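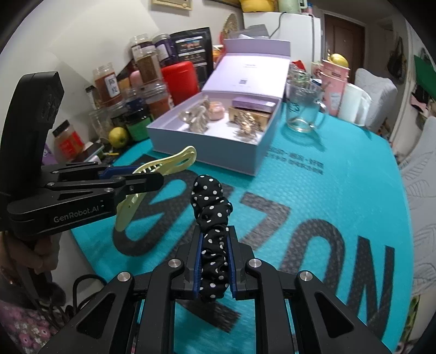
Small things on a kitchen table: a polka-dot scrunchie in one gripper, a hair claw clip in the other.

Can machines do the chores yet? Your questions answered

Page last changed on Sunday, January 26, 2020

We are a small repair and advice shop, and for some years customers have asked us the same things about robots in the home. My colleague Siobhán Hayes collected the questions and I, Kevin Madigan, wrote the answers. English is my second language, so please write to us if a sentence is not clear.

Can I buy a robot today that tidies the house?

No. You can buy a robot that vacuums the floor, one that mops it and one that cuts the grass. Each of them does one job. A machine that goes from room to room, picks up what is lying there and puts it in the right place is not in the shops, and I would be careful with any seller who promises you one.

Why is tidying so much harder than vacuuming?

A vacuum robot has only to move over a floor and not get stuck. For tidying, the machine must know what the object is, take hold of it without damage, and know where it belongs. The last part is often the most difficult. In my house even the people who live there do not agree on where the scissors belong.

Which objects are the most difficult to hold?

Soft ones and thin ones. A scrunchie changes its form as soon as you press it, so the machine cannot count on finding the same shape twice. A claw clip is stiff, but it has curved teeth and an open loop, and it matters very much from which side you take it. Jewellery is worse again, as the pieces lie on top of each other and chains make knots. A jar with a lid is quite friendly by comparison, if it is not too wide for the jaws.

Would a hand with five fingers not be better than two jaws?

It would be able to do more, but it also has more parts that break and is much harder to control. Two flat jaws with a soft pad can pick up a surprising number of household things. They are poor at turning an object while they are holding it. You do this with your fingers every time you take a key out of your pocket, and you do not think about it.

Can a robot put things into a box nicely, like a gift box?

In a factory, yes, when every box is the same and every piece comes in the same position. At a kitchen table it is another matter. Hair clips, a small candle and some jewellery in one box need different grips, and the candle must not be put on top of the earrings. Aoife Ó Flaithearta packs orders for our web shop by hand, and she has no fear for her job at present.

And in workshops and shops?

There the situation is better, because the owner can change the room to suit the machine. Our neighbours at Phelan use an arm that lifts cartons from a belt. It handled 254 cartons on the day I visited and stopped 14 times, mostly for cartons with a torn side. Somebody had to walk over to it each time. They are still satisfied with it, because the lifting was bad for people's backs.

What about cooking, or putting away the shopping?

Putting away shopping looks easy and is not. Think of a normal kitchen shelf: clear jars, dark jars, spice in three shades of red, a bag that stands up only when it is full. Glass is a special problem, as many cameras see badly what is transparent. For cooking there are machines that stir and heat by themselves, but you still do the cutting and the washing up.

How do machines learn this kind of work?

One way is that a person does the task many times and the movements are recorded. The person can hold the same kind of gripper that the robot will have, so that what is learned fits the machine. It needs a great deal of repetition, in many different homes, because a robot that has seen only one table is often lost at the next.

Should I wait with buying, or take the simple robot now?

If your floors are mostly free and you have no high thresholds, a floor robot is useful today. Do not wait for the big one. I do not expect it in ordinary homes within 10 years, although Ciarán Rafferty, who repairs our floor robots, thinks I am too pessimistic.

Do you sell robots?

We repair floor robots and we sell brushes, filters and wheels for them. We do not sell new machines. Ask at the counter, or telephone and choose extension 777.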